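Can a Machine Do the Stove Yet?

Kitchen chores, part 2

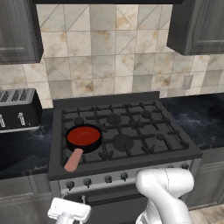 A simulated kitchen, with a red-lined frying pan on the front left burner and the robot's gripper open below the knobs.

Short answer: parts of it. Wiping a flat counter is close. Cleaning a gas range with the grates on is still a job for you.

Cast-iron grates are the trouble. They have to come off before you can get at the burner caps, and they are heavy, awkward to grip and easy to set down crooked. Most practice is done in simulation first, where a dropped grate costs nothing. Berhanu Shiferaw, who tests kitchen routines at Tokbridge, told me his team ran 690 tries at moving a pan off a burner and got 505 good ones. That was one pan and one stove.

If you want to make the job easier for a machine, or for yourself:

Park pan handles to the side, clear of the front edge and the other burners.

Turn every knob fully off and let the grates cool before anyone touches them.

Soak grates in warm water and dish soap, scrub, then dry them right away - cast iron rusts fast.

Wipe around the caps with a damp cloth. No spray near the igniters.

Tile behind the stove comes last. Baking soda paste, ten minutes, rinse.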